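Taping tables down at hand-held gripper stations: real rule or superstition?

Our site lead wants every table taped to the carpet before anyone records cloth folding with the hand grippers. Is that written anywhere?
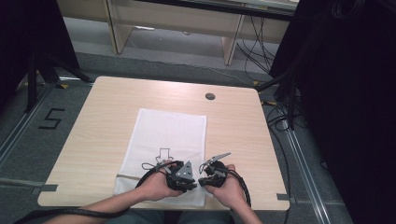 Replies

Kovadura
Not in any standard I've read. It's house practice. I'd worry more about cables: keep them clear of your forearms and off the walkway. Tape on carpet lets go eventually, so check it every 100 takes and don't trust a checklist that says "secured."

zirneton56
we never tape anything and its fine

Duda
"Fine" according to who? We threw out 19 takes over a table that crept. I doubt tape makes anyone safer, but it does keep the table where you put it. Ask your lead which one they're claiming.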